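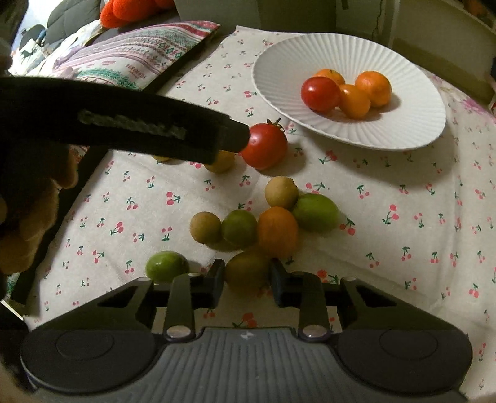
1/6
Went to the open day at Flastell this afternoon. Small robotics shop, 18 people on the list, coffee in paper cups. Notes below.

2/6
Main demo was sorting fruit with two-finger grippers on a cherry-print tablecloth. Tomatoes, citrus, some green ones I couldn't name. The plate is where things are supposed to end up.

3/6
Felista Lyimo ran it. She said they use cloth on purpose. It creases and slides, and a bare bench makes the job too easy.

4/6
You can try the handheld version yourself. I did 10 picks and dropped two. Squeezing is easy. Lining up the fingers with something oval that wants to roll is the hard part.

5/6
They have 2,000 picks recorded so far for a project called Mandero. The plan is to have an arm do it alone by July. I asked about soft fruit like peaches. Not yet.

6/6
Next open day isn't set. If you want to go, write to the front desk and ask to be put on the list. Parking is behind the building, and the side door sticks.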